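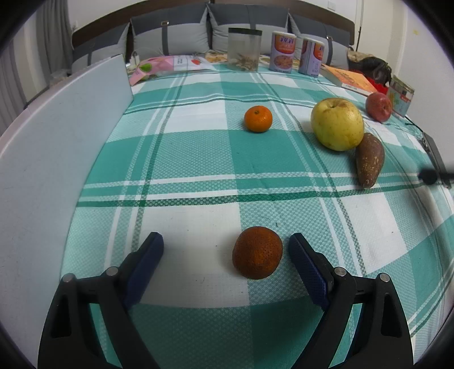

Why does a gripper start dropping fruit when nothing in the settings has changed?
Most often the pads have glazed over or worked loose, so the same squeeze gives less hold than it did when the fingers were new.

Thread: Soft fruit drops after pad swap - fault or me?
Board: Grippers and end effectors

colette_a
Right, I need more brains on this one! I run a two-finger gripper on a small Matar arm at home, picking mixed fruit and veg out of a tray. It's been brilliant since March. I fitted fresh pads last weekend and now it drops mandarins. Only mandarins. Apples fine, pears fine, even a knobbly old sweet potato goes up and over without a wobble.

The log has 928 picks since the swap and 116 drops, and I've been through every one of them (yes, I know). They nearly all go in the same spot, just after the lift, when the arm starts to swing. Same squeeze, same speed, same everything. What would you look at first?

Colette

gaspard_r
Ooh, lovely fault. Pads, 100%. New ones often come with a film of release agent from the mould and it's slippery as anything. Wipe them down with a bit of alcohol on a lint-free cloth, let them dry properly and run it again. Mandarin peel is oily too, so you've got slick on slick.

Which pads are they?

colette_a
Flolside ones, the textured sort. I did wipe them, but only with a damp cloth. Will try alcohol tonight!

sandrine.lebrun
I don't think it's film. If it was film the apples would go first, they're far smoother than a mandarin. What a mandarin does that an apple doesn't is give. Loose peel, air under it, and the flesh moves inside the skin when you swing it. I'd want to know whether the two pads close parallel. Put a strip of paper between them, close gently and pull. Do it at the tip and then again near the hinge.

gaspard_r
Fair point about the apples, but I've had film do very odd things. I had a set that would hold an egg and drop a lemon! Still saying clean first, it takes five minutes.

sandrine.lebrun
Five minutes, and then you've changed something and you won't know what the fault was. Paper first, then clean.

margaux_g
Can I come in on the safety side? Colette, what are you doing when one drops? I ask because I used to reach in and grab them mid-cycle, and one evening the arm came back for a retry while my hand was in the tray. Bruised knuckles and a good fright, nothing worse, but it was going at full speed. If your controller retries by itself after a lost grip, turn that off while you're fault finding.

colette_a
Ah. Guilty. I have been reaching in. Auto retry is now OFF and the stop button has moved to my side of the bench. Thank you Margaux, that had not crossed my mind at all.

Paper test done as well, and this is exciting. Tip: grips hard. Near the hinge: paper slides straight out on the left finger. So they're closing in a V!

sandrine.lebrun
There you go. Check the screws up by the hinge on that finger. If the pad went on a touch proud at the bottom, or one screw is tighter than the other, the finger will sit toed in.

ginette_l
Just adding that I had exactly this with a Prolivis hand. Two screws, one nipped up hard and the other barely biting. Small round fruit got squeezed at the front and shot out backwards. Big fruit didn't care. Loosen both, close the fingers on something flat, then tighten a little at a time, swapping between them.

gaspard_r
All right, I'll give you the V :) But I'd put a fiver on there being film as well.

colette_a
Loosened, squared up on a steel rule, tightened in turns the way Ginette said. Paper holds at both ends now. I have NOT cleaned the pads, Gaspard, so this is a proper test. Leaving it going while I'm here to watch and I'll report back.

colette_a
Saturday update: 833 picks, 2 drops! Both were the same very soft mandarin, which I have now eaten. I'm so pleased with this.

gaspard_r
Two drops is two drops. Clean the pads!

sandrine.lebrun
Great result. Put a paint mark across the screw heads so you can see if they creep.

margaux_g
And leave the retry off a bit longer, please. Is there a setting for a slower retry on the Matar? My Virnov controller has one buried in the motion menu.

colette_a
Found it, under recovery moves. Set it to the lowest speed. Paint pen is out as well, and the alcohol is next on the list, Gaspard.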